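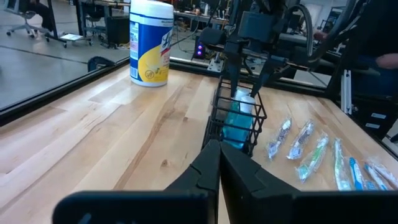
Keeping the benches clear at Hultdale

The workshop at Hultdale has ten benches and one person in charge of what gets left on them. She has run the room for four years and asked that we leave her name out, as she would rather people came to her with a broken stool than with a compliment. We spoke on a Thursday, before the morning users arrived.

The tops are butcher block, in pale and darker strips. She chose them over the laminate the building came with.

"Laminate chips at the corners and then you're stuck with it," she said. "With wood you can sand out a burn or a pen mark. I do each top once a year, in May, and oil it the same week. It takes me an afternoon a bench if I don't get interrupted, and I always get interrupted."

The tops came from a joinery firm called Tutden, which was clearing old stock. They cost £949 for the lot, delivered to the door but not carried up.

I asked about the wipes. A canister of them lives at the back of the bench, and she is strict about how they are used.

"They're for hands-on things. Handles, switches, the edge where people lean. I don't want the whole top soaked with them every evening. For the wood itself it's a damp cloth and then a dry one. People think more is better and they scrub away the oil, and by winter the grain stands up and catches your sleeve."

Has anyone complained? "One or two. They like the smell of the wipes, it tells them it's been done. So I put the wipes where they can be seen and I do the cloth myself."

The wire mesh baskets were a later addition. Before that the room used lidded plastic boxes from Skonix, and she found that whatever went into one stayed there.

"You couldn't see in. I emptied them all out when we changed over and there were 37 pens, most of them dry, and a sandwich box I'm not going to describe. With the mesh you can see what's in it from across the room. And the dust falls through, so you wipe under it and you're finished."

Her rule is one basket to a bench. Anything that doesn't fit goes back on the shelves or home with its owner.

The floor is bare concrete, and she has no plans to cover it. A rep from Hassanpour came to measure up for vinyl last year and she sent him away with a cup of tea.

"Chairs roll on it, you can mop it. My only complaint is that it's cold on the feet in January. I wear two pairs of socks."

What would she change, given the money? She thought about it while folding a cloth.

"More hooks. And a second sink, at the far end, so I'm not walking the length of the room with a bucket."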